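Gray cloths, care and storage

The gray cloths by the sink have been in use since October and are due for replacement. I keep notes on this sort of thing, so the numbers are available: 50 cloths bought as offcuts from a shop in Esham, 350 grams per square meter by the seller's label, no two cut to the same outline. Sveva Leone bought the other half of the bolt and hemmed hers. I left mine raw.

Raw edges fray. On a thick fabric the fray stops after a few washes, provided the spin is kept at 1,100 or lower. My machine offers 1,102 on its display for reasons known to the manufacturer, and I have used that setting with no measurable harm.

Folding is the harder part. A cloth with a rounded outline has no corners to match, so the usual half-and-half method gives a lump that slides off the pile. I start from the narrow end, pull the fabric taut between two points, and bring the wide end over last – the thickness then sits in the middle.
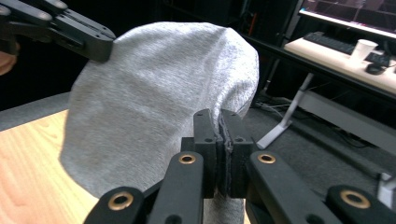
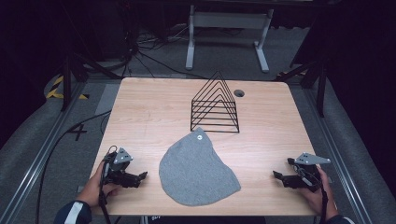
Hemi Goodwin wrote to ask whether rolling takes less space. In a drawer, yes. On an open shelf the rolls unwind, and a band is needed for each one. Pile height is the better figure to watch: past a hand's width the bottom cloths hold their creases and have to be shaken out before use.

Next batch will come from Zustdale, in a darker gray, same weight if they have it.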